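Zurham two-tier shoe rack, small size
Reviewed by Jade Chan

The Zurham is a flat-packed shoe rack with a metal frame and two fabric shelves, sold for hallways too narrow for a bench or cupboard. I bought the small version in December for the passage behind my front door in Sullthorpe, replacing a slatted Gumley that had lost a foot. It has been in daily use for more than 12 weeks.

Assembly

The parts come in one carton with a single printed sheet. Each rod pushes into a corner connector and each fabric panel has a sewn channel at both ends. The sheet tells you to build the frame first and then fit the panels. This does not work, as the channels have to be threaded before the last corner is closed. I took one end apart and started again. Total time was 13 minutes, of which 5 were spent undoing the first attempt.

No tools are needed. A rubber mallet helps with the lower corners, which are tighter than the upper ones. Check that every rod is fully seated, or the rack will rock on a hard floor.

Load and stability

The panels are held by tension alone. With flat shoes and trainers the sag is slight. A pair of walking boots on the upper panel pulled it down visibly after 2 days, and it did not fully recover when they were moved to the lower level. Heavy footwear should go at the bottom from the start.

Sideways stiffness is moderate. The frame has no cross-bracing and will lean if pushed along its length - in a corner, with a wall on one side, the problem goes away. I would not stand it in the middle of a room.

Cleaning

Dry mud brushes off the fabric easily. Wet mud needs a damp cloth and leaves a faint edge when it dries. The panels can be removed for washing by hand, but that means opening the frame again, and the connectors grip a little less each time. I have washed mine once and do not plan to make a habit of it.

Small trainer by a two-tier rack, first picture.

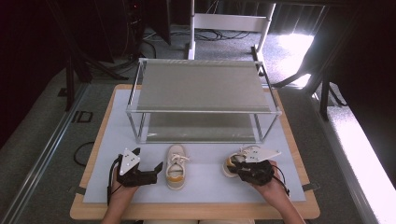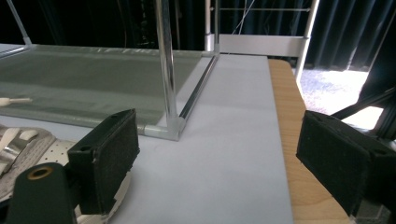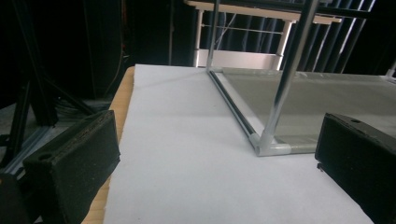 Compared with the Nguyen

The Nguyen rack uses bare rods with no fabric. It carries boots without sagging and dries them faster, but narrow heels and children's shoes slip between the bars, and grit falls straight through to the floor. The Zurham is the better choice for light shoes. For a household with mostly boots, buy the Nguyen and put a tray under it.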